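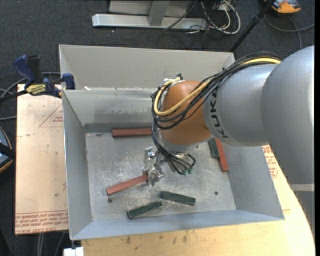
A KUKA robot arm holding a reddish-brown block over a grey metal bin.

Looking after evening wear at home

Sandamali Kumarasinghe spent years in the wardrobe department at the Brestthorpe film festival, where dresses came out of suitcases an hour before the red carpet. Most of what she did there works in an ordinary bedroom.

Sequins and beads
Store them flat, inside out, with tissue between the layers. Hangers pull the shoulders out of shape on anything heavy. If a sequin comes off, knot the loose thread on the inside straight away and sew the replacement on later.

Creased satin
Hang it in the bathroom while you have a hot shower, door shut. If it still needs the iron, use the coolest setting on the wrong side, through a cotton handkerchief. Don't spray water on satin. It leaves rings.

Make-up on the collar
Scrape off any lump with the back of a spoon. Dab foundation with a drop of washing-up liquid on a damp white cloth, working inwards, then rinse the cloth and dab again. Lipstick takes longer and may need two goes. Test a hidden seam first, and leave silk marked "dry clean only" to the cleaner.

Velvet
Brush it with a soft clothes brush in the direction of the pile. Never iron it flat. Hold a steamer 4 inches away and let the fabric hang until it is fully dry.

Dinner jackets
Vitalii Polishchuk, who did the men's side at the same festival, turned each jacket inside out at the shoulders and folded it in half lengthways before packing. Rolled socks go in the shoulders. Empty the pockets first, including the ticket pocket.

Shoes
Patent leather comes up well with a little petroleum jelly on a soft cloth. Buff it off completely or it will mark your hem. For satin shoes, use a dry toothbrush and nothing else.

The night before
If the do is on Saturday, try everything on by Friday teatime, with the right underwear and the right shoes. Sit down in it. Put a needle, matching thread and two safety pins in your bag.

Next on this page: getting the smell of smoke out of a wool coat.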